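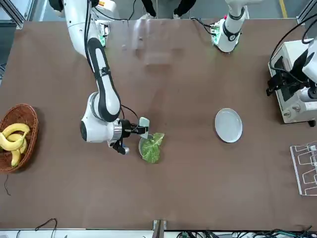

My question is about washing lettuce and keeping it until lunch. I share a small kitchen corner with the people I work with in Serkthorpe, and since August I have prepared the green part of our lunch. I separate the leaves, wash them under the tap and leave them in a small round grey bowl, with a white plate next to it for serving. The bowl is too small, I know, the leaf always comes over the rim. By the time we eat, the leaves at the bottom sit in water and the ones on top are soft at the edges. We have one long brown table for everything, and the fruit is on it too.

What I tried already:

- shaking the leaves in the sink by hand (the floor becomes wet)
- paper tissues between the leaves, which stick and tear
- a Vuvent box with a lid, but after one night it smelled

We have no fridge on this floor. Can I keep lettuce nice for four hours without one? And does it matter that the bananas are so near to it? I have read two opposite opinions.

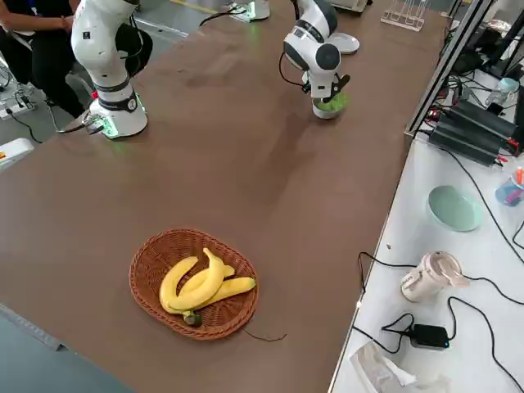 *The table, with the greens in their bowl and the bananas in the basket at the other end.*

I don't want to buy a big salad spinner, there is no cupboard for it. Thank you in advance, and excuse my English please.

*Asked Thursday, December 15, 2022. Viewed 1069 times.*

---

## Answer 1 (accepted)

I worked three years in the kitchen at Khunthong, where we washed a lot of leaves every morning, so I can tell you how we did it there. You can do the same with a small quantity.

1. Fill the sink or a big bowl with very cold water. Put the leaves in and move them gently with the hand. Do not use the strong tap, it bruises them.
2. Wait two minutes. The sand goes down. Lift the leaves out from the top and don't pour the water over them again.
3. Lay a clean cotton tea towel flat, put the leaves on it in one layer, roll it up loosely and press a little.
4. Keep them in this rolled towel, in the coolest place you have, until you want to eat.

Tear the leaves only at the end. A torn edge goes brown much sooner than a whole leaf.

For serving I would forget the small bowl and use a flat plate.
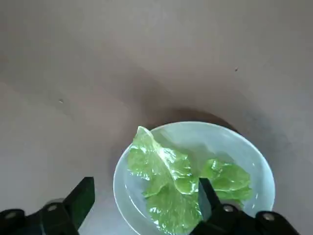
On something shallow the leaf does not stand in its own water, and if there is a drop too much you see it at once and can tip it off. Put the dressing separately, so each person takes what he wants. If a leaf has already gone soft, ten minutes in iced water helps many times, but not if it is slimy. Then it goes in the bin.

Four hours in a cool room was fine for our whole leaves. For cut lettuce I would not do it, I would wash and cut just before eating.

About the bananas: yes, move them. Ripe bananas give off a gas that makes green leaves get old faster. In one lunch time you will perhaps not notice, but if the lettuce stays overnight you will see brown spots. The other end of a long table is enough for a few hours, in my opinion.

> **Comment from the asker:** I did the towel for one week now and it is much better. I also use the plate, and it stays clear for serving until the last moment.

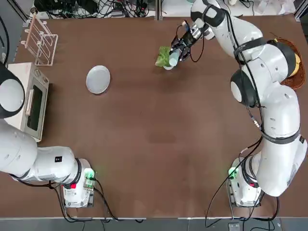

*Plate out on the table, pink dish rack in the corner behind the toaster oven.*

> **Reply:** Very good. Keep the leaves away from the toaster oven when it is on, the warm air dries them.

---

## Answer 2

Just buy the bags which are already washed. In the Trindent shop they are cheap and you save the time.

---

## Answer 3

I do not agree fully with the first answer. A tea towel is good only if it is fresh every day, otherwise you put yesterday's dirt on today's salad. I use two towels and wash them at 60 degrees. Also, for me a small cool bag with one ice pack solved the fridge problem. Wrap the ice pack in a cloth, because if the leaf touches it directly it freezes and turns dark and like glass.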